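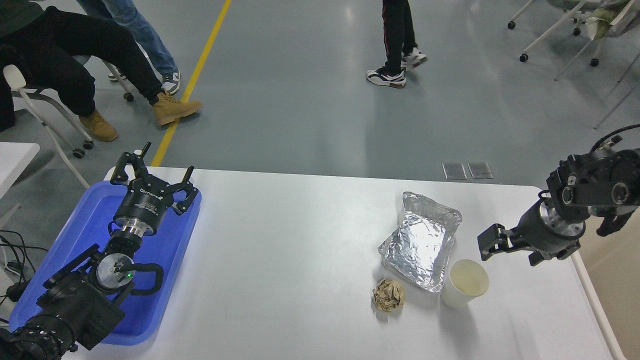

Husenau gripper set, two pieces, for small arms
Review by Vojtěch Štěpánek
28 January 2022

I have used the Broltero grippers for two years, so I compare everything with them. The Husenau pair costs 667 euros, the Broltero pair 494. The question for me was whether the difference is worth paying.

The fingers open to 80 mm, which is enough for a paper cup held by its side. With the old pair I had to take cups by the rim. The force can be set in 17 steps, and for thin paper I stay on the lowest two. Crumpled foil is harder. It gives way under the fingers and the controller thinks it has no object — I had to lower the detection limit by hand, and the manual explains this badly. 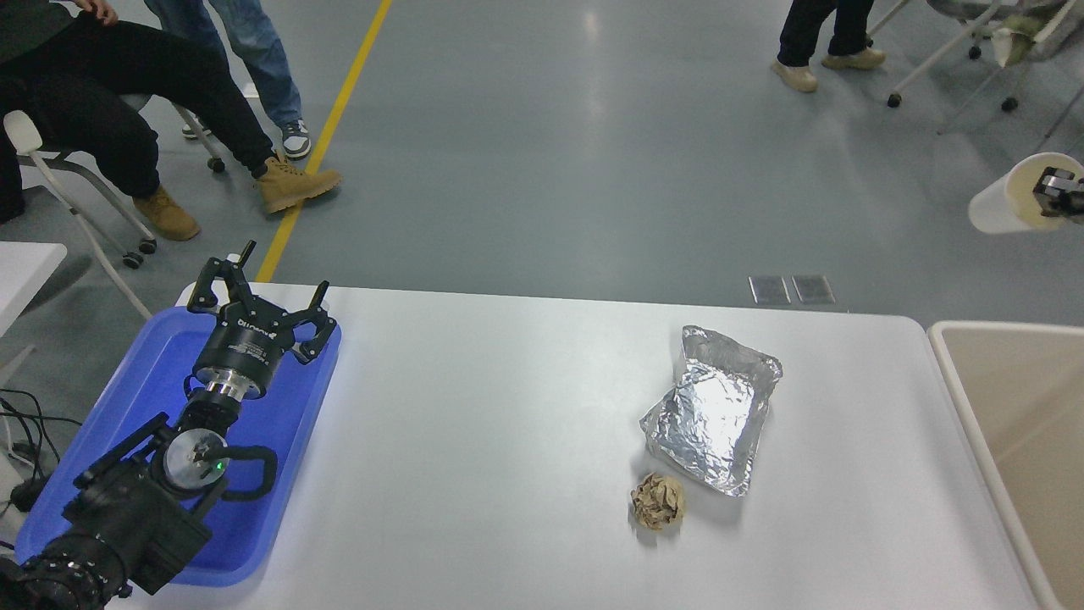

Small balls of paper went better than I expected. The finger tips meet exactly, also after many hours, and I did not need to calibrate again. What I do not like is the cable. It is stiff, and when the wrist turns fully it pulls on the plug. Broltero solved this with a softer cable already in the first version.

I will keep the Husenau pair for the table work. For a beginner I would still recommend the cheaper one.

Comments (2)

Antoniadis: Did you try rubber pads on the fingers? With foil they helped me a lot.

mk_arms: The cable can be exchanged, ask the shop. Mine came in March.

Related
Janden wrist camera: first impressions
Which controller for two arms?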